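馆藏图集：仿真食物教具“汉堡组合”

弗卢纳雷尔（Flurnalell）玩具与教具资料馆 教具部

本页收录资料馆所藏仿真食物教具一组，馆藏登记号1272，定名为“汉堡组合”。该组教具原属多斯维尔（Dosville）幼儿教育中心，供“小小餐厅”角色活动使用，后随该中心其他教具一并移交本馆。移交清单共列教具20组，本组为其中组件较为齐备者。图集由教具部比利亚娜·霍扎（Biljana Hoxha）编排，文字经黑兹尔·克伦肖（Hazel Crenshaw）校阅。

仿真食物在幼儿教育机构中使用已久。早期以布制与木制为多，色彩概括，形体简略；其后出现的模制品在表面纹理上更为讲究，面包的斑点、肉饼的焦痕、菜叶的褶皱均可在器物上辨识。本组属于后一类。编目时，教具部依照食物名称逐类登记，未按材质划分，读者检索时请以“面包”“生菜”“番茄”“奶酪”“肉饼”等词为准。

一、组合

汉堡组合的用法以叠放为主。底层为面包，其上铺生菜，再依次加入番茄、肉饼或奶酪。各层之间不设卡扣，也不用粘贴，全凭形状相合。原中心的活动手册对叠放次序未作统一规定，只要求儿童在动手之前先说出自己所要的食材，由同伴复述一遍，然后开始。 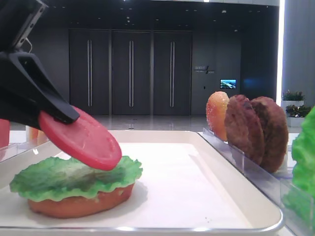 生菜铺于面包底之上，番茄片位于其上方；白色托盘右侧的透明架内立有肉饼。登记号1272。

番茄片为圆形，色近珊瑚红，边缘圆滑，表面略有光泽，近中心处有浅淡的模印纹理。生菜呈鲜绿色，间有深绿斑块，边缘作波浪状，铺开后垂出面包外沿。面包底厚实，外表橙褐，色泽不甚均匀，与烘烤后的面包颇为相近。肉饼为褐色，表面粗糙起粒，编目时记作“炙烤纹”。

教具部在整理过程中注意到，本组各件的色彩处理并不一致。番茄片用色平整，肉饼与面包则有明显的深浅变化。登记卡将此列为一项特征，供日后与馆藏其他同类教具比较时参考。馆藏登记号1595的“早餐组合”亦有类似情形，其中煎蛋用色单一，而吐司四边另加深色。两组是否出自同一来源，目前尚无文献可资判断。

二、陈设

角色活动对桌面陈设有一定要求。多斯维尔中心的做法是将托盘置于桌面中部，作为“备餐处”，食材分列两侧，使儿童无论坐在哪一边，都能看到全部可选之物。食材一律竖立插放，便于从上方拿取，也便于归还时辨认原位。本馆在研究室内陈设此组教具时沿用了这一格局，未另行设计。

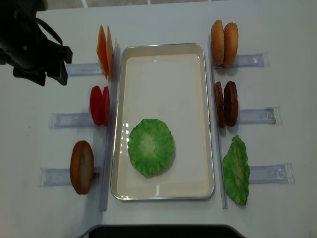
分列两侧的做法还带来一项便利，即活动结束后的收拾较为省时。每一类食材各有固定位置，儿童归还时先认种类，再认位置，教师只需在旁核对。原中心的手册把收拾列为活动的最后一个环节，与点餐、备餐、上菜同等看待，所用时间也计入活动总时长。手册中有一段写给教师的说明，大意为：若儿童将番茄放入奶酪的位置，不必立即纠正，可请其看一看旁边的同类，由其自行调整。

托盘的选用亦有讲究。浅色盘面能够衬出食材的颜色，浅沿则不妨碍儿童伸手。中心早年曾用深色木盘，后来的活动记录中已不再提及。中心保存的记录虽不完整，仍可看出托盘、支架与食材三者是逐步配齐的，最初的活动仅有食材，散放在桌面上使用。

三、相关藏品

与本组关系较近的藏品，除前述“早餐组合”外，尚有登记号3733的“市集组合”。该组以蔬菜与水果为主，由佐克霍尔姆（Zokholm）学前教育协会赠予本馆，附有手写价签一套及布袋若干。其中的生菜为整棵造型，与本组的单片生菜用途不同，前者用于买卖游戏，后者用于叠放。研究者如需比较两者的叶缘处理，可一并申请调阅。

约内斯库（Ionescu）教具文献专库另藏有多斯维尔中心的活动手册与教师记录，内容涉及点餐用语、角色轮换及桌面安排。文献与实物分属两处保管，调阅时须分别填写申请单。

四、调阅与使用说明

本组教具可供研究、教学及编辑出版之用。调阅者须事先向教具部提出书面申请，写明登记号、用途及所需时间。实物调阅在研究室内进行，上午九时开始，下午四时结束。学前教育专业师生可申请小组调阅，每组由一名教师负责。

调阅期间，请将各件置于浅色托盘或软垫之上，避免重叠挤压；生菜一类边缘较薄的组件，请以托底方式取放。透明支架容易留下指痕，移动时请持其底部。如发现组件有磨损、变色或缺失，请即告知值班人员，由教具部记入登记卡，调阅者无须自行清洁或修补。

每年五月为教具部清点时间，其间暂停实物调阅，图集页面照常开放。引用本页图文，请注明“弗卢纳雷尔玩具与教具资料馆”及相应登记号。有关本组教具来历、用法或相关文献的补充材料，欢迎寄交教具部，经核实后将增入本页。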